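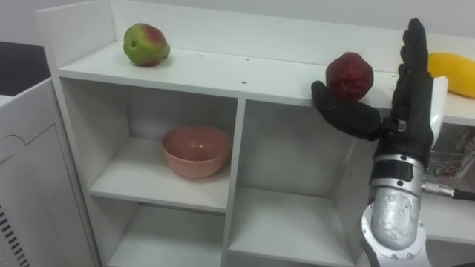
Fruit on the top shelf of the white cubby unit.

Drutano Kinship and Foster Support
Progress report, 3rd February

We placed 38 children between the ages of eight and 17 this period, against a target of 30. Six of the placements were sibling groups kept together.

Rostam Ghasemi has taken over caregiver training. Attendance is steady on weeknights and poor on Saturdays, so the Saturday class ends in March.

The respite fund paid for 427 nights of care. We had budgeted for 400 – the difference came out of the travel line.

Still open: the second caseworker post at the Ginting office. Andor Bognár is covering those files until we hire.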